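From the Kitting Desk: Robots Join the Bench at Zaritz

If you've walked past the back bench at our Ho site since October, you'll know why people keep stopping there! The Trorus cell is up, and the kitting team is spending its mornings teaching a two-armed robot to place small parts. Everyone starts on the practice board, the same one our new hires use, with blue pegs, blocks and a round disc.

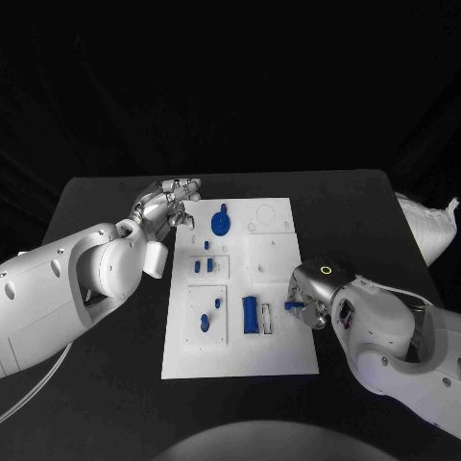

A blue peg in hand, next to the slot frame on the practice board.

So what changes for the people on the line? Quite a lot, and most of it is good. Last year the team packed 3,074 Hament service kits by hand, and anyone who has done a full shift of those knows what your thumbs feel like at the end of it. The plan is for the cell to take over the plain pin-and-hole work first. Checking, labeling and the odd-shaped orders (the fun ones, if you ask the kitters) stay with us.
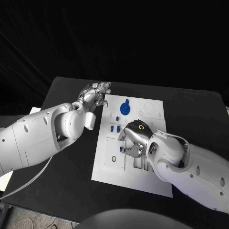 Training has been the nicest surprise for me. We have 3 kitters signed off to run the cell so far, and they got there after 20 hours each, with no programming background at all. They talk about reach and grip the way they used to talk about box sizes. Two blue pegs standing side by side, like the pair just ahead of the right hand's fingertips, make a great topic for a morning huddle, because you have to decide how the fingers get in without bumping the neighbor. Our experienced packers have strong opinions on that, and their notes go straight into the next round of practice.

Pay grades don't change, and cell operator is now a posted role open to anyone in kitting or receiving. Night shift gets its first sessions next month, starting at 7 p.m. so no one has to come in early. The first live order will be a run of 500 kits, with a person checking every one.

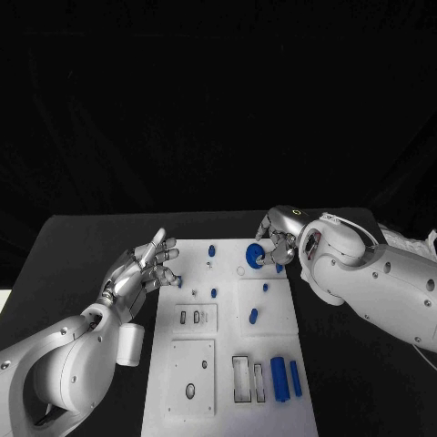

The right hand with the blue disc, held over the upper part of the board.

Want a turn? The sign-up sheet is by the kitting office door, and you can come and watch during any morning break.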